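Tracking down a gripper that lets go halfway: cable snags at the wrist

If your arm picks things up perfectly well and then drops them on the way to wherever they were going, please don't buy new finger pads yet. I did, and they made no difference whatsoever. My trouble was a cable at the wrist being tugged every time the last joint turned past a certain point, and the gripper was losing its connection for an instant and going slack. I spent most of August blaming the bottle.

The symptom first, so you can see whether yours matches. The log showed a communication timeout on the gripper, then a reconnect, then nothing odd at all. The arm itself carried on moving as if it still had hold of something. Over 3,972 picks I had 49 of these, and they were nearly all on moves that reached across the table with the wrist rolled well over. Straight up and down picks were fine (which is why my quick tests kept passing, very annoying).

Before you touch anything, stop the arm, press the emergency stop and switch off at the controller. A gripper with a bad cable can come back to life and close without being asked. Mine shut on the side of my thumb — no harm done, but I said a few things.

Now clear your head about the objects. I left my kitchen set out exactly as I use it, ketchup bottle on the plate, colander, mug, toaster oven and all, so that the arm would have to make the same awkward reaches. If you tidy up and test with one wooden block in the middle you may never see the fault again.
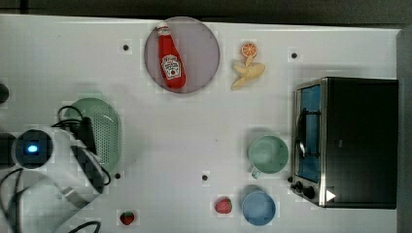

Page last changed: Jan 19, 2023

Look at where the cables run near the gripper before you look at anything cleverer. Mine loop out from the arm and hang low enough to curl over the edge of the colander, and a loop like that can catch on a rim as easily as it can pull tight. You want enough slack for the wrist to turn and no more than that.

With the power off, wiggle the connector gently at the gripper end. Any play at all is suspicious. Unplug it and check the pins with a torch. One of mine was pushed back a little way into the housing, so it touched when the cable hung straight and parted when it was pulled sideways.

Next, power up at the slowest speed you have, keep a hand by the stop, and roll the wrist from one end of its range to the other with the gripper empty. Watch the cable and the log, and keep your other hand well out of it. Write down the joint angle when the timeout appears. If it comes back at the same angle three times running, you've found it.

I replaced the lead with a spare from Verberg, then moved the first tie 18 mm further back from the connector so the bend happens in the cable and not at the plug. Joaquim Prata told me to use hook and loop straps there instead of zip ties, and he was right, as I'd pulled mine tight enough to leave a dent.

Last of all, set your program to stop the arm on any gripper timeout. Mine was set to retry quietly, and that hid the whole business for weeks! I ran 1,000 picks afterwards with the wrist rolled over on purpose and had no timeouts. I still check the connector when I change the fingers.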